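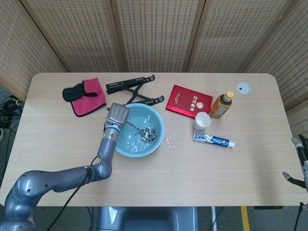
January, late evening

Long one at Uruvar today. We had the supplier meeting at ten, the one about changing the cable glands on the small enclosures, and I went in determined to keep my mouth shut and lasted maybe fifteen minutes.

The pitch is that Isaksson can sell us a new nylon gland that costs less than the brass one, fits the same hole and seals just as well. I have heard "just as well" before. I heard it about the door gasket, and we spent most of a summer mailing out replacement gaskets to people who had every right to be annoyed. So I asked for the test report. There was a report. It was two pages long and one of the pages was the cover.

What it says is that they cycled the glands between cold and hot 200 times and then sprayed them with a hose. Fine. What it doesn't say is how tight the nuts were, what cable they used, or whether anyone checked the torque again afterward. Nylon relaxes. You tighten it up nicely in the shop, it goes up on a pump house wall, and a year later you can turn the nut with your fingers. I've done it myself on the old Tatska boxes, standing on a ladder in the rain, and I didn't enjoy finding out.

The man from Isaksson was pleasant and kept saying customers had been asking for this. Which customers? I looked through the feedback folder over lunch. There are 379 entries in it, going back to before I started, and I found two that mention glands at all. One wants a bigger size. The other wants to know why his box came with a gland missing. If that's demand for nylon, I'd like to see what indifference looks like.

To be fair to the other side (I'm trying), brass has its own troubles. The price keeps climbing, the last batch had rough threads, and Vasach already uses plastic on everything they ship and they're still in business. Whether their boxes are dry inside is another question. I suppose I could buy one and open it up.

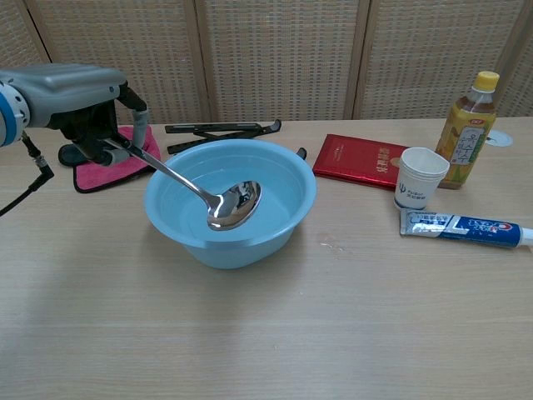 Frøydis Kristiansen thinks I'm fighting the wrong fight, and that half the leaks we blame on glands come from installers drilling an extra hole in the top and plugging it with whatever is in the van. She said it to me in the parking lot, keys in hand, and she may be right. I've seen the holes. I still don't see how a weaker gland helps with that, and I told her so, and she shrugged and said the savings could pay for a decent instruction sheet. As if anyone reads those.

Anyway, it was left like this: we get a bag of samples, we fit them to scrap boxes with our own cable and our own torque driver, and they go on the roof until spring. I wanted a full year. Dayana Bañuelos wanted a month. Spring is what you get when two people both give up a little, and I'm not convinced it tells us much, as the real trouble comes with summer heat on a south wall. I wrote that in the minutes so it's there.

Also they want to put "improved materials" on the new data sheet before the test is done. I said no – twice. Expect to see it on there regardless.

Need to find the good torque driver, the one with the blue handle. It was not in its drawer. Ask about the rough brass threads too, I never got an answer on the credit.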